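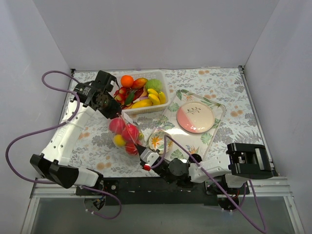 Ticket 61, Pirnano bench, Cudidport
Status: open
Subject: Putting the fruit away, bag keeps slipping

Hi all, and thanks for being so patient with me on this one. The chore is the same as it was in July: toy fruit out of the clear bag, into the white basket, tray and dishes left alone. My neighbour asks me every week if it can do her groceries yet (I wish!) and I keep telling her to give us a bit more time.

23/02/2018: Ran it 50 times with the old grip setting. Loose fruit is fine, even the mango, but the bag is another story. The plastic folds under the jaws and the left arm lets go early. It finished the whole job 7 times.

Update: Slowed the left wrist and had the right arm hold low on the bag before the left one pulls. Much happier with that, though 3 runs still bumped the basket.

Still to try: the softer finger pads from Lysenko, if they ever get here, and a plain cloth in place of the flowered one, in case the orange blossoms are being taken for fruit. Please leave the purple cables tied as they are for now, and add your own notes underneath.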